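THE INVENTORY AT RISTEDAU
A short story

Filed 4/16/23

1. Preliminary Remarks

The estate office of Finico was instructed to prepare a record of the upper kitchen at Ristedau before the keys were surrendered. The house contained 1126 articles, according to the previous register. The undersigned was allotted one afternoon for the kitchen and was advised that sentiment did not fall within the scope of the work.

The drawer of the small wooden cabinet was found pulled out toward the middle of the table. The register stated that it held correspondence. It held one small green-and-white packet, and no letters of any kind. 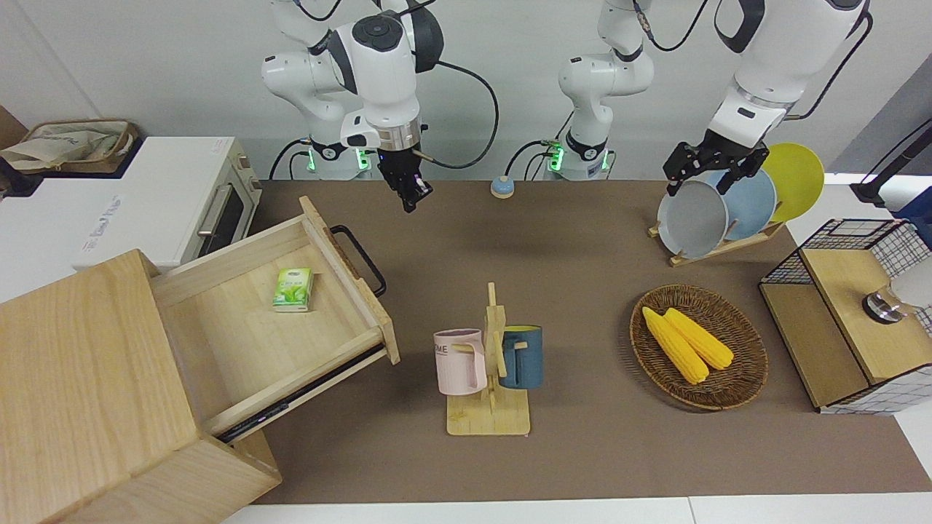
2. The Matter of the Drawer

The undersigned consulted the register again. Entry 47 read, in full: "Drawer, wooden, black handle. Letters from Brannigan. Not to be read." The entry had been initialed in September by a clerk who had since left the firm.

It was considered whether the letters should be reported as missing. A missing item requires a form, and the form requires a value. The undersigned did not know what value to assign to letters that no one had been permitted to read, and left the line blank for the time being.

The plates were then examined. They stood upright in the wooden rack, gray, pale blue and yellow, and the register described them correctly. It added that the yellow plate was to be used only when company was expected. 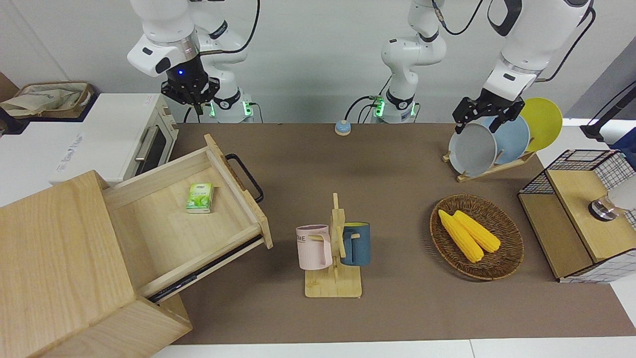
The former tenant had lived alone. This was established by the lease, by the accounts and by the statement of the Nuvident pharmacy, which had delivered to one person at that address for many years. The mug tree nevertheless held a pink mug and a dark blue one, and the register made separate provision for each. The pink mug was listed as "mine." The blue mug was listed as "his, should he come."

The undersigned had processed 600 kitchens on behalf of the office and had never before been required to copy out a sentence of that kind. It was copied out.

3. Findings

The mugs were left on their pegs. The register permits the removal of articles only when a recipient has been named, and the recipient named for the blue mug had supplied no forwarding address.

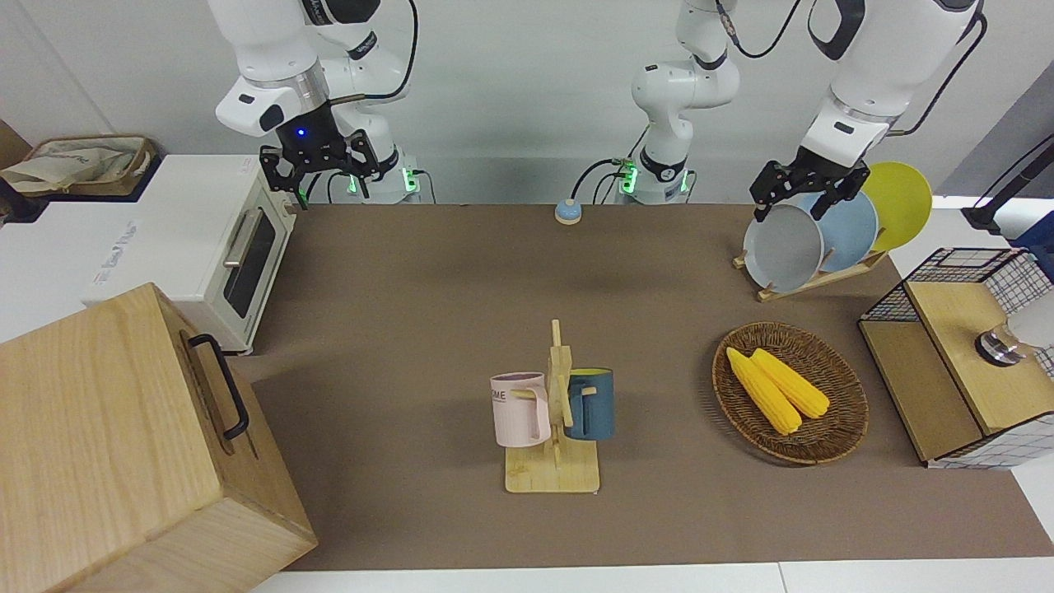

The upper kitchen at Ristedau, with both mugs in place.

4. Disposition

The form for missing items was completed before the office closed. Under "Value," the undersigned wrote "Retained by owner." The supervisor returned the form once for clarification and accepted it the second time without remark.

The keys were surrendered with 2 articles exempted from sale.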